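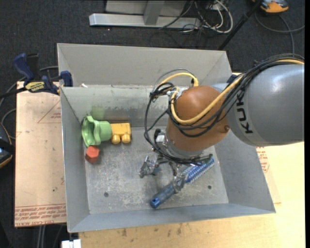
Ask anyone at Pirstead what they want a robot for and it's never welding. It's the dishes. Socks. The junk drawer. So we went to see how close that is, and the short answer is not very. Bin picking is the test everyone starts with: a few odd things in a metal tub, one arm, get them out. A blue brush is a good one to try, bristles on one side, long handle, and the fingers have to land on the skinny bit of the neck. Toy blocks look easier. They aren't always, specially shoved up against the side.

Nustar ran 152 picks for us in October. Sixteen drops, seven of them the same cup. Not bad! But slow, and that's with the tub bolted down and good light. Your laundry room has neither.

Kowalchuk, which packs plumbing parts, has had an arm on the shop floor since spring and likes it. Same six fittings all day, same colour trays. Gindodetti tried one for mixed returns and went back to people by lunch time.

Homes are worse than returns. Wet stuff, soft stuff, a dog. Folding a fitted sheet is still miles off, and I cant do that one either.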